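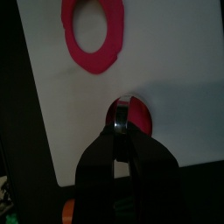 Is homemade play dough really cheaper than store-bought?
Posted by Halima Nwankwo, Saturday
Reading time: 2 minutes
Last updated: August

halima_n: Every parenting blog says to make your own and save a fortune. I priced it out and I'm not convinced. Flour, salt, oil, cream of tartar and food coloring came to 449 cents for one batch. The cream of tartar alone was more than a tub of the ready-made kind at Viststead.

oltholm_mom: You're counting the whole jar of cream of tartar. You use two spoonfuls. Divide it out and a batch is about 138 cents.

halima_n: Sure, if I ever use the rest. Mine will sit in the cupboard until we move.

jtripathi: Skip it and use lemon juice. Works the same.

bouazza64: It does not work the same. I tried lemon juice and the stuff went grainy in two days. Cream of tartar dough lasted us months in a zip bag.
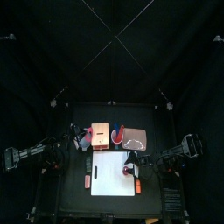
And months is where the savings are supposed to come from, so if yours dries out in a week you may as well buy the tub -- same money, no pan to scrub.

jtripathi: Grainy means you didn't cook it long enough. Mine was fine.

bouazza64: I cooked it until my arm hurt.

oltholm_mom: Did anyone try the no-cook recipe from the Dristberg library handout? 100 grams of salt seemed like a lot to me.

halima_n: I did. Sticky, and it stung the cut on my thumb. I don't believe whoever wrote it ever made it.

jtripathi: Add flour.

halima_n: I added flour. Then it cracked. Buying the tub next time.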